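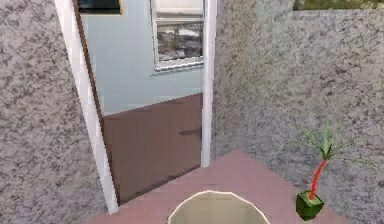
Section 4: Your First Simulated Run

Welcome to the fun part! By now everyone in the Pukeo club should have the Plillura simulator installed and a team login that works. In this section you load a house, put your robot in it and get it through a doorway on its own. No hardware needed, no batteries to charge, and you can crash as often as you like.

Before you start

Close your browser and any games. Plillura likes to have the whole graphics card to itself, and the club laptops get choppy otherwise.

Loading the house

1. Open Plillura and choose File, then Load World.
2. Pick the Cornow house. The other one, Suvarna, has stairs, so save it for Section 6.
3. Wait for the progress bar to fill. The first load is slow while the wall and floor textures unpack.
4. Click Spawn Robot and choose Start Point 2. You should be facing an open doorway with white posts, speckled gray walls on both sides and a pink floor. Look for the potted plant with the red stem on the right.

Note: If you see only flat gray, your textures didn't load. Go to Settings, Textures, Rebuild, and load the world again.

Driving through the doorway

5. Set Max Speed to 65. You can go faster later, and you will want to!
6. Open your team's drive script and set the turn gain to 59.
7. Press Run. Keep a finger on the space bar, which stops the robot right away.
8. When the robot is in the next room, the one with the blue and brown wall, press Stop and save your log.

Caution: Don't raise the turn gain above 200. The robot starts to spin and the log file gets huge.

Caution: The plant counts as an obstacle. Touching it ends a scored run, and so does touching a door post.

If it didn't make it

Open the log and scroll to the last line before the stop. A hit on a post usually means the robot turned too late, so lower the speed a little and run it again. Change one number at a time and write it in your notebook. Some of our best scripts from August started out stuck in this exact doorway, so keep going!

Last updated 9/4/20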